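Workshop notebook, December
Sample box sort-out, continued

Picking up where the last page left off (coffee on the bottom corner, sorry to whoever reads this next). I've decided we really are moving the small parts and the swatch samples out of paper envelopes and into food containers. The envelopes split if you look at them wrong, and I spent half of yesterday on my knees hunting for gaskets under the Karagiannis bench. Enough!

The container I keep coming back to is the frosted one with the yellow trim. It's a plain rounded rectangle, fits a folded swatch with a bit of room, and you can sort of tell if there's something in it without opening it. Sort of. I'd like it clearer, but the really clear ones we had before the summer went cloudy after one month next to the window anyway, so I'm not going to be picky about a bit of milkiness.

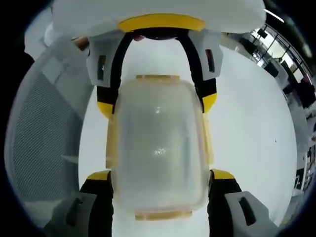
Zorica Jurić wrote in the margin: fine by me, but please don't put the label on the lid. Lids wander. I opened three boxes last week and every single one was wearing somebody else's lid, so I had rivets in a box marked felt. Label the body, long side, or don't bother labeling at all.

OK, fair point, and I've changed the plan. Labels go on the body, long side, and the number gets repeated on the lid in paint marker so a stray can find its way home. I tried two kinds of label. The Sarkex paper ones peel at the corners as soon as you bend the side of the box, and the sides do bulge a little, so they get bent a lot. The film ones sat down nicely over the curve. Film it is, even though I have to cut them by hand and I'm terrible at straight lines.

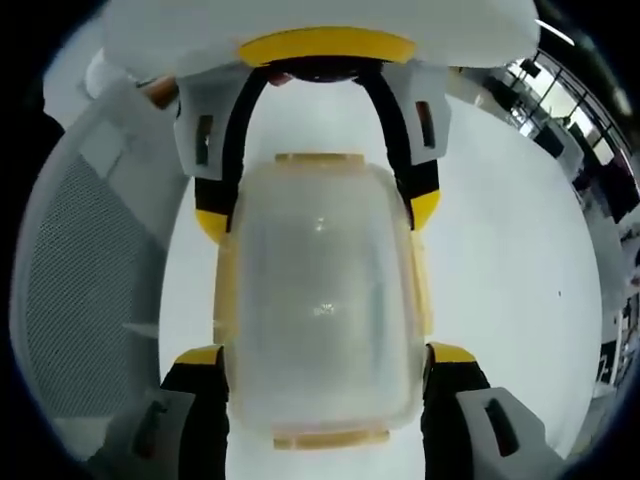
Frosted box, long sides vertical.

Inventory, because somebody will ask: the old list says 1,534 envelopes. I don't believe it. Tsion and I got through the first drawer this morning and a good chunk of it was duplicates or empties (one had a bus ticket in it, very helpful). What's worth keeping from that drawer came to 181 envelopes, and once we put like with like those went into 40 boxes. If the other drawers behave the same way we'll be fine for shelf space. If they don't, I'll have to go and beg for the Drernura shelf, and I don't want to have that conversation before the holidays.

Lids next. I'm fussy about this one. When you close them, press along one whole edge first and then do the opposite one. If you just squash the middle it feels shut and isn't. I did the upside-down shake test with dried lentils over a tray, and the ones I'd closed lazily let go right away. Lentils in my sleeve, lentils in the vise. The ones done edge by edge held on every time I tried it.
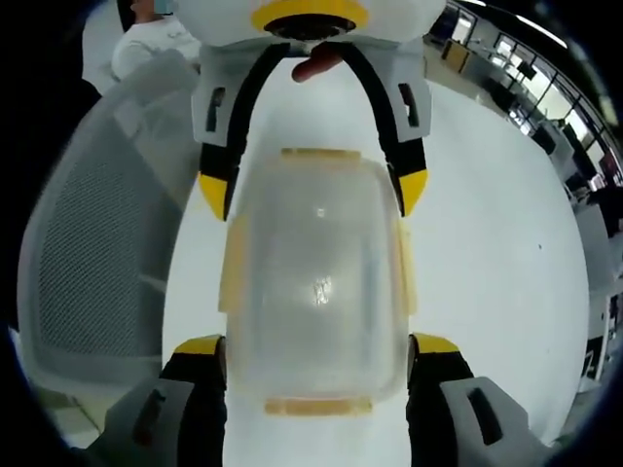 Container from above, yellow tabs top and bottom.

Thịnh wants to know if we can stack them full. Five high is OK, six starts to lean, and I wouldn't go past that with anything metal inside. Swatches weigh nothing, so stack those however you like. I also want to keep the boxes off the top of the heater cabinet, please, I know it's a lovely flat surface and I know I was the one who started it.

Glare is the other thing. With the lights on over the bench, the lids throw a shine right where you're trying to read a marker number. I moved mine off center, down toward a corner (not in this shot),

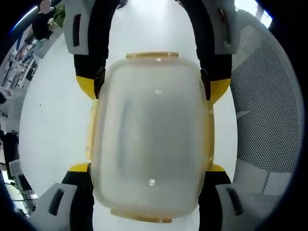 and it's a lot easier to read from standing height. Black marker is better than blue. Silver is hopeless, don't even try it, I've wiped it all off again with alcohol and ruined a good rag.

Still to do: second drawer, more film labels, ask Spyros if the spare Cudadlow dividers are spoken for or if I can cut them down to fit. Sweep up lentils. Lucía has the paint marker and I'd like it back by four.

Workshop notebook pages, shared copy. Corrections to the notebook tray or the shared inbox. Back to top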